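6 min read

Ticket 1906: Intermittent link loss on small rack, Gostalby site
Status: Closed
Opened: Tuesday, February 25, 2020
Category: Network / physical layer
Priority: Medium

Summary

The uplink between the floor rack at Gostalby and the Porance core drops for a few seconds at a time, several times per day. Users report stalled file transfers and dropped calls. The rack was assembled in January from parts moved out of the Ditthorpe office. No drops were logged at Ditthorpe with the same switch.

Initial checks

Switch log exported for the previous week. Every drop shows the same pattern: port down, port up, renegotiation at 100 Mb/s, then a second renegotiation at 1 Gb/s. The other ports show no state changes in that period. Power events: none. Temperature readings normal throughout.

The error counter on the uplink port stood at 911 CRC errors when first read. Counter cleared. Reading after 300 seconds of light traffic: 6. That is low for a bad port but too high for a short copper run that should show zero.

Configuration compared against the Ditthorpe backup. Speed and duplex are set to auto on both ends. Spanning tree is unchanged. Firmware is one release behind — noted, and left alone until the physical side was ruled out.

Step 1: Remote tests

Ran the built-in cable diagnostic on the uplink port three times. Two passes returned OK on all pairs. The third returned an open on pair C. A result that changes between passes with no load on the link usually means a contact problem at one end of the patch cable. A damaged pair further along tends to fail the same way every time.

Continuous ping to the core was left running overnight. Losses came in short groups, mostly during working hours. Only two were recorded after the building closed.

Step 2: On-site inspection

The rack stands directly on the wood floor. The switch is mounted at the top, with the modular chassis below it. Connectors at the front of both units were checked for seating. The yellow patch cable on the right side of the switch was reseated and the link watched for an hour. 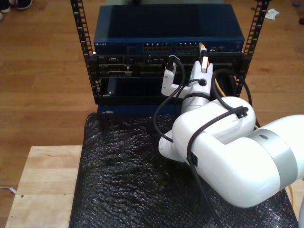
Ospina support added a note to the ticket at this point: before swapping anything, please check what is holding the switch in place. We have seen this fault on other small racks that sit on plank flooring. If the switch is fixed at the front ears only, the back end is free to move, and foot traffic is enough to work a plug with a weak latch. Press down lightly on the rear of the unit while someone watches the port light. If the light flickers, support the rear first and then replace the patch cable. Replacing the cable alone will clear the errors for a week or two and they will come back.

Test done as described. The port light went out on the second press and came back four seconds later. Repeated with the same result. The same press on the chassis had no effect on any link.

Step 3: Corrective work

1. Maintenance window agreed with Porance, one hour.
2. Rear support bracket fitted under the switch. Front screws tightened.
3. Uplink patch cable replaced with a new factory-made cable of the same length. The latch on the old plug was cracked at the base.
4. Slack in the new cable taken up with a hook-and-loop strap — no zip ties on this rack.
5. Rear press test repeated. Link stayed up.

Step 4: Verification

Counters cleared after the window. CRC errors after two full working days: zero. State changes on the uplink port: zero. Cable diagnostic run five times, all pairs OK each time. Transfers to Porance are holding at the expected rate.

Open items

Firmware update moved to a separate ticket.
Spare bracket to be ordered for the second rack, which has the same mounting.
The rack has no leveling feet. Site to decide whether to fit them or put a rubber mat underneath.
Old patch cable cut and discarded.

Resolution code: Physical, connector and mounting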